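**Ticket:** Bath stool, legs wobble / collar won't seat
**Product:** Zuso stool, white plastic, push-fit and threaded legs
**Bought from:** Hostico
**Opened by:** Olumide Ogundipe
**Status:** open, waiting on parts

**Reported problem**

The stool rocks once all the legs are on. The rock is across one corner. Floor checked with a level in two rooms, same result. The leaflet says to push each leg in "until firm" and gives no depth mark, so I am logging what I tried.

**Step 1. Check the surfaces**

Wiped down the parts and looked for marks before fitting anything. Small marks are cosmetic and I am not claiming for them.
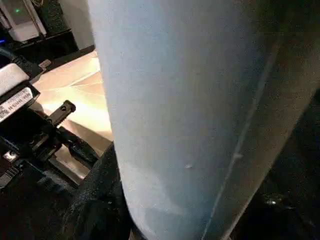
*Pale blue cylinder, close up. Small whitish nick, lower half.*

**Step 2. Thick leg**

Started with the thick leg. It has to go in straight or the collar catches. Backed it off and refitted it 6 times. On the last try I pressed down on the base while turning and got a better fit, though there was still some play at the top of the leg.

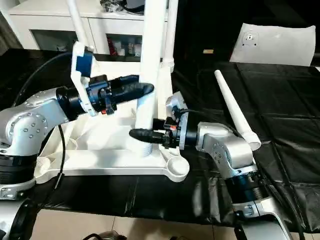 *Base with the thick leg upright, thinner pipe to its right. Tapered cone on the table.*

Support (Akande) replied at 4 p.m. and asked whether the thin and thick legs could have been swapped. They can't. The sockets are different sizes and the thick one will not start in the thin socket.

**Step 3. Check the joint at the base**

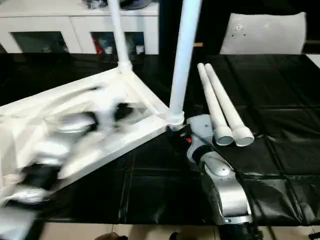 Akande's second question was whether the collar is bottoming out. I measured a gap of 16 mm before tightening and could not get it to close fully by hand. On the thick leg the grooves of the threaded connector are still easy to see where the pipe meets the base, so I asked if any should show on a finished joint. The loose pipes have wide socket ends, and I looked inside those for leftover molding. One had a thin ridge, which I scraped off with a fingernail.

**Step 4. Turn it over** 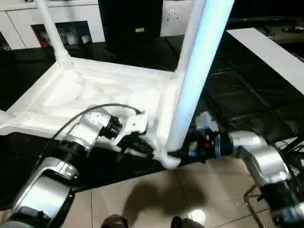

Akande asked for a check of the underside with the weight off the legs. I tried it on two legs, one thin and one thick, with the stool upside down and the legs pointing up. The seat is a shallow tray from this side with raised edges, and the place to hold is the rounded joint at the foot of the thick leg. Holding there and twisting the leg gives a click. The thin leg does not click.

**Result so far**

- Rock is smaller but still there.
- Not tested with a person on it. The leaflet gives a limit of 80 kg.
- Rurus spare collar (part 54) does not fit, thread is too coarse.

**Requested**

One replacement collar for the thick leg, and an answer on how many grooves should show. Please keep this ticket open until the collar arrives.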